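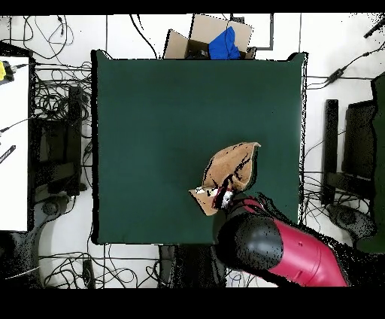
Another weekend, another fight with a paper bag

I have been putting this post off for three weeks, partly because I was hoping to have better news and partly because Ottmar Kettler reads this blog and is going to be insufferable about it.

For anyone new: a few of us at the Clatgate workshop have been building a setup that is supposed to pick up household junk and drop it in a box. The arm is called Isto. The software that decides what the arm does is called Fuko, and it lives on a computer I bought secondhand and regret. I joined the project in a spirit of goodwill and I have been complaining since the second evening.

The claim, as Ottmar first put it to me, was that soft things are easy now. You show the arm how it's done a bunch of times, the software learns the pattern, and off it goes. He had watched a lot of videos. I had watched the same videos and noticed that most of them stop very soon after the good part.

So I asked for a test I could believe in, and what we settled on was a crumpled brown paper bag. Ottmar wanted to stay with cloth. Cloth is kind to you. You can grab it nearly anywhere and the rest of it comes along. A paper bag has an open end and a twisted end, it has folds that look like edges, and it changes shape the moment you squeeze it. The bag you pick up on the tenth try is a different bag from the one you started with, even if it came out of the same packet.

We use a big dark green mat as the work surface, with a cardboard box at the far edge. I argued for the mat. The floor at Clatgate is white, and the camera up top has a hard enough time as it is. With light brown paper on dark green you can at least tell where the bag stops, most of the time. The depth picture still comes back full of black speckles wherever the paper is folded, and the arm gets a fringe of the same stuff down one side. Ottmar says the software can live with it. Maybe. I'd like to see that claim tested by somebody who doesn't want it to be true.

Anyway, numbers, because I kept a notebook and I was the only one who did.

We recorded 71 demonstrations by hand. That took two long evenings and it is exactly as boring as it sounds. You move the arm, you close the gripper on the bag, you lift, you carry, you let go, you put the bag back at a different angle, and you do it again. Toward the end of the second evening my demonstrations got noticeably worse, and I left the bad ones in. Ottmar wanted to throw them out. My view is that if it can't cope with me being tired, it has no business in anybody's kitchen.

Then we ran it on its own. Over the next several sessions we logged 268 attempts. I counted a success only when the bag ended up in the box and stayed there. Ottmar counts it as a success if the bag leaves the mat. You can see how two people could come away from the same evening with very different moods.

I'm not going to print his percentage. Mine is under half, and it drops badly when the bag is lying diagonally with the narrow end toward the arm. It goes for the middle of the bag, or a bit below the middle, and presses down into the folds. That holds fine for a lift straight up. Once it starts to swing over toward the box, the open end sags, the weight shifts, and you get to find out how good your grip was.

A few other things from the notebook, in no order.

The gripper closes too far. On a block of wood this doesn't matter, the block stops it. On paper there's nothing to stop it, so it just keeps squeezing until it hits its own limit, and then the motor sits there straining and getting warm. We turned the closing force down and it got better. We turned it down again and it started dropping things. There's a sweet spot in there, but I suspect it's a different sweet spot for every bag.

Swapping the fingers helped less than promised. The first set was a printed design that Ottmar named Fang, with little teeth along the inside. Fang tore two bags in one evening. The current ones are plainer and I like them more, mostly for what they don't do.

The bag wears out. I wrote this down in capitals. A fresh bag is stiff and springy and slides away when it's touched. After 13 or so grabs it goes soft and gets much easier to hold. If you run the same bag all night, your success rate climbs and you'll think the machine is learning. It isn't, it stopped learning before you started. I made us switch to a fresh bag every ten tries and the nice upward line on Ottmar's chart went flat. We did not talk much on the drive home.

Cables. I could write a separate post about cables. Every single thing we've added came with one, and a power brick to go with it, and they all end up on the floor in loops. I tied them up in September. They have come untied. I've stepped on the camera lead twice, and both times the picture froze and the arm went on working from the last thing it saw, which should bother people more than it does. We now have a check that stops the arm if the image is older than a set limit. That took me one afternoon, and I'd call it the most useful thing either of us has built.

Also, the camera moves. It doesn't move much, but the mount loosens over an evening and everything shifts a little to one side. I marked a black square on the floor with tape so that we have something fixed to check against before each run. On one night the square was off by 23 pixels by the time we packed up. That whole session is in the log with a line through it.

Where does this leave us? Ottmar thinks we need more demonstrations. More demonstrations is what he always thinks we need, and it can never be proved wrong, you just haven't done enough yet. I think we should look at why the failed grabs fail, one by one, and sort them into piles. My bet is that most of them come down to where on the bag it grabs, and that a very dull rule written by hand would fix more of those than another two evenings of me waving an arm around. He finds this idea old-fashioned. It is old-fashioned. So is a dustpan, and I own one of those and it works.

I'll be fair to him on one point. There was a run, late on a night when we were both ready to quit, when the arm missed, backed off, came in again from a different angle and got it. We never showed it that. Neither of us said anything for a second. I've gone back through the log since then and I still can't tell if it recovered on purpose or if it just got a new random wobble and was lucky. Ottmar has no doubts at all. I ran the same starting position six more times and it missed on five, and he says I'm missing the point.

Some of you asked in the comments last time whether this is worth copying at home. If you like building things, sure. If you want the floor cleaned up, no. You will spend your evenings chasing a loose screw in a camera mount and your floor will have more stuff on it than when you began.

The plan for now is to sort the failures first, then try the hand-written rule against the trained version, same bags, same positions, with me keeping score by my own definition of success. Ottmar has agreed to this in writing. If the trained version wins I'll say so here, in a post of its own, some time in December. If I win I expect he'll find something wrong with the bags.

For the person who wrote to ask about the shopping list: I'll put it up when I've worked out what it all cost. I've been avoiding that too.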